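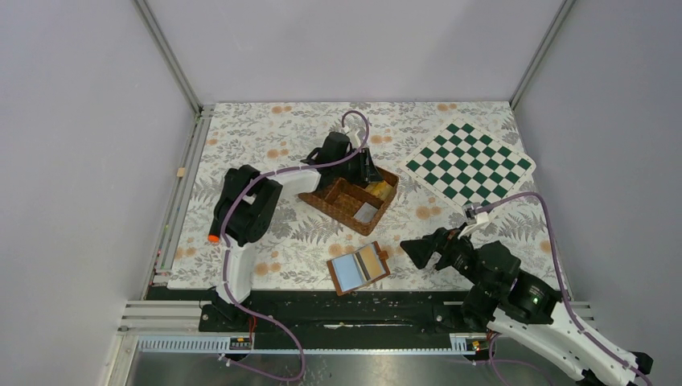
The linen swap is back at Rernthorpe this September, and I have to say I've been waiting for it all summer! If you missed the last one, the idea is simple: bring the table linens, baskets and trays you've stopped using, and go home with somebody else's. I've been trying to work out what goes with what before I give anything up, and I keep landing on the fern tablecloth, the white one with gray leaves and peachy-orange dotted blossoms. It's a busy pattern, but a brown wicker basket with compartments sits on it nicely, and so does a reddish-brown wooden tray. The dark green and white checkered mat I'm less sure of. Laid at an angle near a corner it looks cheerful enough, but checks and ferns together are a lot to have breakfast on.

Doors open Tuesday at 10 in the morning in the long room at Skerholm, the one with the good windows and the terrible parking. Sze-wing Lam is running it again, and she tells me last time 594 pieces came through the door and all but a handful went out again. She's hoping for 600. I brought two tablecloths and left with five, so I did my part.

A few things have changed. You can now bring up to 25 pieces per household, and baskets and trays get their own tables – last year they were piled in with the napkins and I know at least one nice bread basket got squashed. Please wash and iron what you can. Small stains are fine if you pin a note to them, and there'll be a bin for cloth that's only good for cutting up. Quilting people, that bin is yours.

Boychuk is lending the folding tables, and Demia, the coffee place across the street, will have a cart by the door until it sells out. Entry is $2 and goes toward the room.

I'm still going back and forth on the checkered mat. My sister wants it for picnics, which would settle things, but she also said that about the blue one and it has been in her trunk since spring. If you see it on a table Tuesday, grab it quick – I may change my mind by lunch. Drop-off starts at 8:30, side entrance, and bring your own bags because we ran out last time.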